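February, late afternoon, the light nearly gone from the back rooms

I finally faced the laundry mountain. It has been growing since we got back from Cáceres, and I had reached the stage of pulling socks straight out of the pile every morning and calling it a system. So today I made a pot of coffee, put the radio on low and told myself I wasn't going to sit down until the baskets were empty (I sat down twice, but only to match socks, so I'm letting it go).

The first load was all towels. I still fold them the way my mother did, in thirds the long way and then over and over, because otherwise they don't fit the shelf in the hall. The second load was mostly shirts, and then came the odds and ends, the stuff without a proper shape that never wants to go in a drawer. I had meant to order a set of those Emance shelf dividers to keep it all apart, but they wanted 40 dollars for 4 of them and I closed the page. Shoeboxes will do the same job. I have more than enough shoeboxes!

I've moved the whole folding business in beside the purple sofa, too. I used to do it at the kitchen table and every single time I'd find a crumb or a ring of jam after the clean things were already down. The rose sheet makes a much nicer place to work — everything gets spread out flat and I can see what I've got. 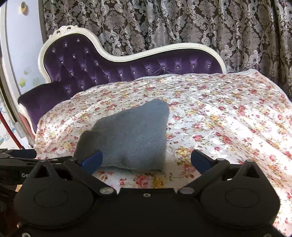 Marisela Thorne
Keeper of this diary and chief folder of laundry

I do love that sheet. The roses are so cheerful, red ones and pink ones with the yellow flowers tucked in between, and the little scalloped trim along the edge makes it feel like something from a guest room in an old hotel. It wrinkles if you so much as look at it, and I have given up ironing it. Against the purple velvet it's a lot of color for one room, I know, and then there's the patterned curtain behind the sofa on top of that. My sister-in-law would paint the walls gray to calm it all down. I'd rather have the roses.

The gray-blue piece was the one that gave me trouble. It's thick, and thick cloth has its own opinions about where the crease should go. I'd get one side lined up and the other would slide off, and I ended up smoothing it from the middle outward with the flat of my hand. I thought about hanging it over a chair and pretending that counted.

Things still to do: the pillowcases, the bag of winter scarves, and that tablecloth with the Prolard stain remover on it, which is meant to sit overnight. I also need to find the receipt for the drying rack, the Tradier one, because two of the rungs have come loose and I'm fairly sure it's still under warranty. It might be in the blue folder. It might be in the car.

Soup for supper, the end of the bread, and the scarves can wait until tomorrow.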